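Shirt folding: pick the edge or pick the middle?

gramum_kid
Our club has 35 teleop runs on the T-shirt task and I'm still fighting with the first grab. I say go for the edge every time. My teammate wants the top of the biggest lump. Who's right?

hunard292
Lump! You get more cloth in the jaws and it doesn't slip when you lift.

pitkanen_bot
Nope, sorry. We tried lumps all December and you pick up two layers, then the sleeve ends up inside the fold and you start over. Edge, and come in low.

hunard292
Our fingers are wider than yours though, so maybe that's it?

gramum_kid
OK, edge grab from the wrist cam, on the lime shirt. Jaws are right in the ruffled bit:

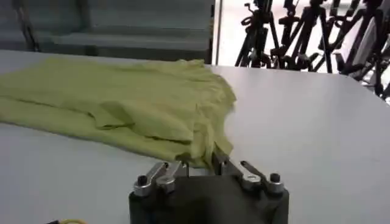 Re: edge or middle?

pitkanen_bot
Yep, I'd take that one. Now drag it out flat before you lift, and go slow!

hunard292
Still team lump (sorry).

3,127 views · 6 shares
Contact us | © Stullov Forums | Back to top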